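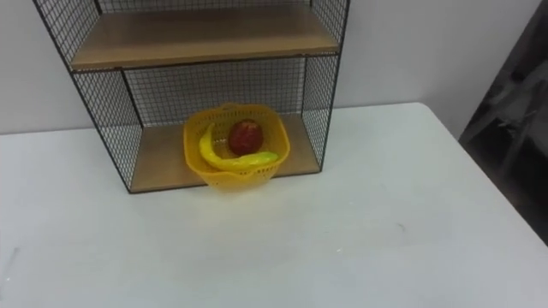

Fig. 3.1. Two-tier shelving unit with wooden boards and black wire-mesh sides.

Unit 3: Deflection and Load Rating of Shelf Boards
Furniture Construction II
Instructor: Friederike Grube
Lab supervisor: Lutz Janssen

3.1 Scope

This unit covers horizontal boards carrying static loads in domestic shelving. Joints were treated in Unit 2 and are assumed rigid or freely supported as stated. Dynamic loads, such as a person climbing on a shelf, are left to Unit 5.

3.2 Terms

Span: the clear distance between supports, measured inside to inside. The overall length of the board is not the span.

Depth: front-to-back dimension of the board. In beam formulas this is the width b. Students mix these up every year. Write b on the drawing before starting the calculation.

Thickness: the vertical dimension h.

Deflection: vertical movement of the board at midspan under load, measured from the unloaded position.

Creep: additional deflection that develops under constant load over time.

3.3 Uniform load, simple supports

For a board resting freely on two supports and carrying an evenly distributed load:

d = 5 w L^4 / (384 E I)

where w is load per unit length, L is span, E is the modulus of elasticity, and I = b h^3 / 12.

Two consequences should be memorized. Doubling the span increases deflection sixteen times at the same load per unit length. Doubling the thickness reduces it to one eighth. Changing the depth has a much smaller effect, and a deeper shelf tends to be loaded more heavily anyway.

For a single load P at midspan:

d = P L^3 / (48 E I)

A concentrated load produces 1.6 times the deflection of the same total load spread evenly. Use this case for one heavy object, such as an amplifier or a large plant pot.

3.4 Edge stiffening

A rail fixed along the front edge raises the effective I of the section. The gain depends on the height of the rail and on how it is attached. A rail glued along its full length acts together with the board. A rail held by a few screws carries load alongside the board, and the two stiffnesses are simply added. A rail that is only clipped on should be counted as zero until it has been tested.

3.5 Creep allowance

Wood and wood-based panels continue to sag under permanent load. For this course, multiply the instantaneous deflection by 1.5 for solid wood and by 2.5 for particleboard. These are teaching values. Project work must use the values in the supplier's data sheet for the panel in question.

3.6 Worked problem

Given: solid board, span 500 mm, depth 100 mm, thickness 20 mm, E = 10,000 N/mm^2. Total evenly distributed load 200 N, so w = 0.4 N/mm.

I = 100 x 20^3 / 12 = 66,667 mm^4

d = 5 x 0.4 x 500^4 / (384 x 10,000 x 66,667) = 0.49 mm

With creep: 0.49 x 1.5 = 0.73 mm

Course limit: span / 200 = 2.5 mm. The board passes.

3.7 Lab procedure

Work in pairs. Set the board on the test supports and check the span with a steel rule. Zero the dial gauge at midspan with the board unloaded. Add the weights in equal steps and record the reading after each one. Leave the full load in place for 7 minutes, read again, then unload and record any residual deflection. Plot load against deflection. If the points do not fall near a straight line, check the supports for rocking and repeat the run.

3.8 Exercises

1. Repeat 3.6 for a span of 1,000 mm with the same load per unit length. State whether the board passes.
2. Find the smallest whole-millimeter thickness that passes in exercise 1, including creep.
3. Repeat 3.6 with the 200 N applied as a single load at midspan.

Show units on every line. Lab sheets go to Lutz Janssen, written exercises to the course mailbox.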